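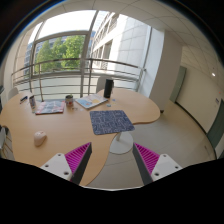
*Table clearing, window side: mouse and patterned mouse pad at the front, magazine and mug toward the back.*

## Handing a Table Over to the Gripper

Staff who formerly cleared shared tables now prepare them for Olon and review its work.

1. Remove all personal papers before the 4 p.m. run.
2. Leave mugs, mice and pads where they are.
3. Gather small loose pieces by hand. Olon does not pick these up.
4. Check both finger pads for damage.
5. Start the run and remain on the floor until it ends.

Clearing duties on Saturday remain manual. Questions about revised shifts should be directed to Wekesa Ogola.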